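Proyecto Stisten: enseñar a recoger con las manos (memoria del tercer bloque)

A ver, empiezo por donde me quedé en la entrega de junio, cuando todavía quería enseñarle la tarea al brazo con el mando de teleoperación. Lo dejé. Con el mando tardaba una eternidad en cerrar los dedos sobre algo pequeño, me pasaba de largo, volvía, soltaba un taco, y todo eso quedaba grabado como si fuera parte de la tarea. El modelo aprendía mis dudas, pobre. Así que este bloque lo he dedicado entero a la otra vía, la de las pinzas de mano: coges una en cada mano, haces la tarea tú y la cámara que llevan encima guarda lo que ve la pinza.

La tarea elegida se llama «ordenar bisutería en una caja» y suena facilísima. La escogí porque en el laboratorio de Prullance todo el mundo graba con cubos y vasos, y yo quería cosas pequeñas, blandas y que brillen (¡ya me arrepentiré!). 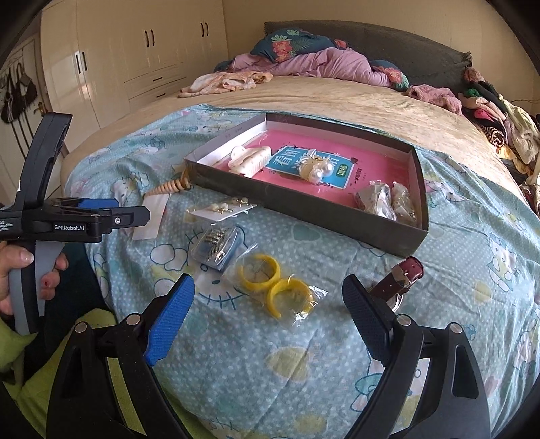

El primer problema gordo fue decidir qué cuenta como una demostración. Al principio grababa la caja entera, de vacía a llena, y salían episodios larguísimos en los que cualquier fallo del final estropeaba todo lo anterior. Ahora corto por objeto: acercarse, cerrar, levantar, soltar dentro y volver con los dedos abiertos. También dejé de empezar siempre con la caja vacía. Con la pinza de pelo blanca y los pendientes de perla ya dentro, encima del cuaderno rosa, el modelo tiene que buscar un hueco libre, y eso es justo lo que quiero que aprenda. Los aros amarillos son mi caso difícil favorito porque van en bolsita transparente: ¿se agarra el aro o se agarra el plástico? Yo lo hacía de las dos maneras según el día y, claro, el modelo se quedaba en medio y no agarraba nada. Regla nueva: siempre el aro, a través de la bolsa.

El segundo problema fui yo. Muevo las manos demasiado deprisa. Cuando recoges algo en casa no piensas, vas, lo pillas y ya está, pero el seguimiento de posición se pierde si giras la muñeca de golpe, y el 30 de septiembre tiré casi una tarde completa por eso. Me puse tres normas en un papelito: parar un momento antes de cerrar, no cruzar una pinza por delante de la otra y no soltar desde alto. La segunda es la que más me cuesta, todavía se me escapa.

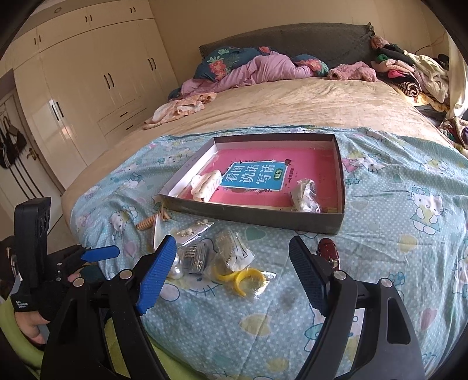 Con esas normas repetí la colección desde cero y me quedé con 1.089 episodios válidos, repartidos en siete disposiciones distintas de los objetos. Los pasé por Kerr, nuestro programita de revisión, que marca los tramos en los que la trayectoria pega saltos, y luego miré a ojo los dudosos. Esta parte es aburridísima, aviso a quien la herede, pero encontré cosas que el programa no ve, como cierres en el aire que por los números parecían perfectos.

Del entrenamiento puedo contar poco todavía. La primera versión se acerca bien y abre a tiempo, pero con los plásticos arrugados se hace un lío. Sospecho de los reflejos. Para comprobarlo quiero grabar los mismos objetos con luz más suave y comparar, sin tocar nada más.

Pendiente para el siguiente bloque: añadir la mano izquierda sujetando la caja mientras la derecha mete cosas (ahora mismo casi todo lo hace una sola), pasar las etiquetas al formato de Tetden y volver a grabar las tarjetas de pendientes, que son planas y se me escurrían entre los dedos. Si me da tiempo probaré también a corregir con el mando solo los momentos en que el brazo falla, que para eso sí le veo futuro.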